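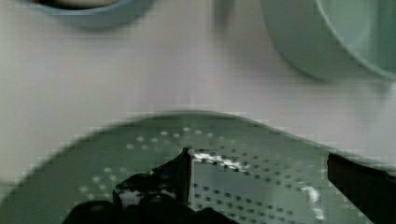
Monkey puzzle seedlings going brown at the tips - normal?

wattlefence
Sowed 20 in December, 11 up so far. Four have brown tips on the lower leaves. Seed came from Drostimport, labelled A. araucana. Potting mix from the big shed, 30 per cent perlite. Overwatering??

gumboot84
Probably the mix staying soggy underneath. Tip one out and look at the root. White is good, grey mush isnt.

Hurik
Disagree, lower leaves brown off on plenty of mine and they grow on fine. Id be more worried about the label. Post the leaf length. Bunya seedlings get sold as araucana all the time.

wattlefence
Leaves about 2 cm, pretty soft. Didnt all come up the same way either, some of the seed just sat there under the soil for ages and the shoot came later

gumboot84
Softish at that age means nothing

Hurik
The sitting under the soil bit does. Bunya makes a swollen tuber thing first, shoot after. Monkey puzzle doesnt bother hiding for months like that. How big was the seed?

wattlefence
Big. Like top of my thumb, fat

Hurik
Bunya then, or a mixed bag. Ask for your money back

gumboot84
Ok fair, seed size I'll give you. Still say check the roots tho - they rot just as well whatever the name is

wattlefence
Will tip one out on the weekend. Emailed Drostimport, no reply yet. Anyone had bunya in a pot long term, small yard here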